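Bench tips from robotics club, drawer week

Quick list before I forget. Mostly for the new kids and whoever takes the hand grippers home to practice on their own furniture.

Rub a candle stub along the drawer runners. Old dressers and vanities stick like crazy and a sticky drawer ruins a good demo. Wipe off the extra. No cooking oil, it goes gummy by April and you get to scrape it.

Gripper pads: damp cloth, dab of dish soap, let them dry overnight. Not alcohol. Declan did alcohol and his went shiny and slick.

Marker cubes get smudgy. Dry microfiber only. If a corner of the print is scratched, reprint the whole face, don't touch it up with a Sharpie. Matte paper – glossy throws glare and the tracking drops out.

Cables. Velcro ties, 3 for each gripper, one of them up by the elbow. Leave enough slack to reach the back of a drawer. Coil them over-under when you're done, please, I spent 40 minutes on knots last time.

Charge the Zota packs the night before. Label them with masking tape, it peels off clean.

Painted furniture chips. Felt dots inside the drawer front, the cheap sheet kind you cut yourself. Dab of matching paint on a toothpick for the nicks you already made (Na-rae has the cream color in a baby food jar).

Slow down on the reach. Open the drawer all the way first, then go in with the item. Half open drawers are were most of our drops come from. We logged 368 tries for the Tronora project and the rushed ones are nearly all junk.

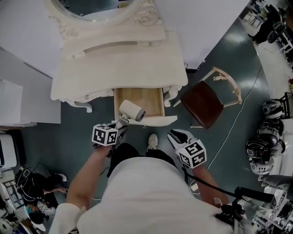
Drawer practice at the vanity, one gripper holding, one free.

Keep the free gripper open and out of the way till you need it. Elbows loose. Swap people when your wrists get tired, dont tough it out.

Spare pads are in the coffee can. Write it down if you take the last pair – Coralie does the order.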